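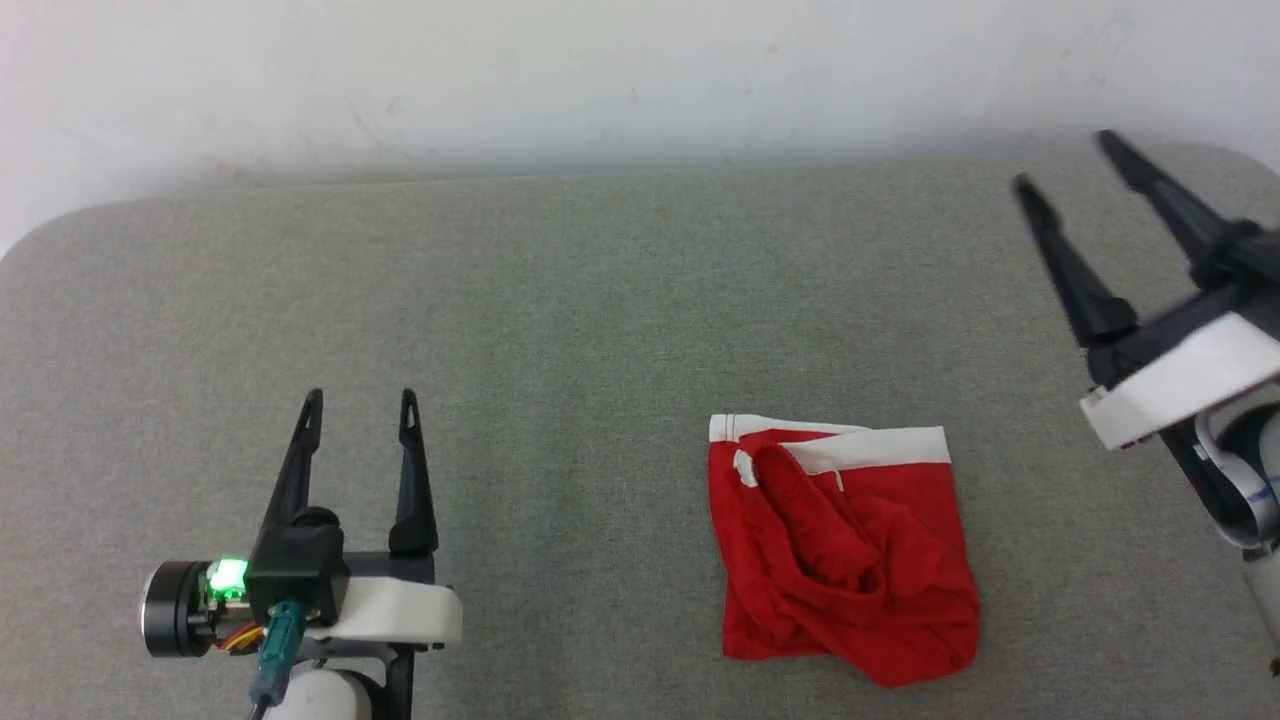

Bakdale Township
Progress Report to the Hindness Fund
Submitted Fri 27 October

Public Records Access Project

The Township has scanned and indexed 2,409 pages of board minutes and ordinances since the grant period opened in May. Records from the former Umier district are complete. Those from Verschueren Road annexations remain under review by the Clerk's office.

The board adopted the revised records request policy at its last regular meeting. Requests are now answered in an average of three business days.

Around 60 percent of the award has been spent. The Township requests approval to move the unspent training funds to document storage.

Yayra Zakaria
Township Clerk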